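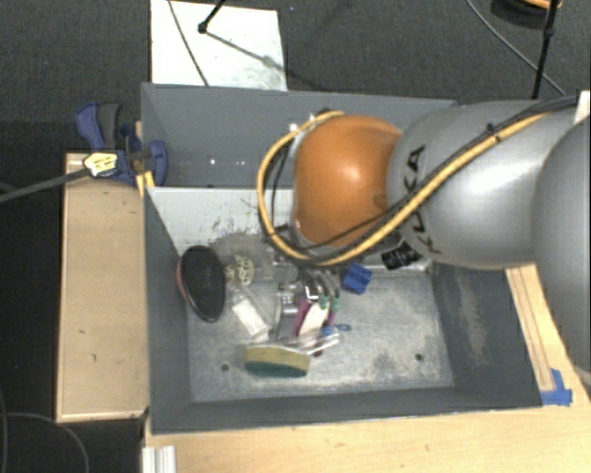 Guided tours at Tevley Abbey, worth it?

mossgate42
We have one free afternoon in June and want to see the abbey ruins. Is the Wubshet tour any good or should we just walk round on our own?

Katent
Take the tour. The guide covers the closing of the abbey under Henry VIII and what became of the monks afterward. There are hardly any signs on the site, so without a guide you're looking at walls.

trolletti266
Disagree. I did it last year and we spent half the time on ghost stories. The guidebook from the gate has a floor plan and all the dates.

Katent
Which tour did you do? The evening one is ghosts. The 2 p.m. one is straight history.

trolletti266
It was the 2 p.m. one. Maybe a different guide, but he told us there was a tunnel to the village and there's no record of any tunnel.

hobnail_100
The tunnel story gets told at every abbey in the country. Ours was good apart from that. She showed us the mason's marks in the cloister, which I would have walked right past.

mossgate42
Thanks all. Are there many stairs? My mother is coming.

hobnail_100
Only in the gatehouse, and you can skip those. The grass is uneven by the chapter house, so wear decent shoes.

trolletti266
Get the guidebook either way.

mossgate42
Booked the 2 p.m. Will ask about the tunnel.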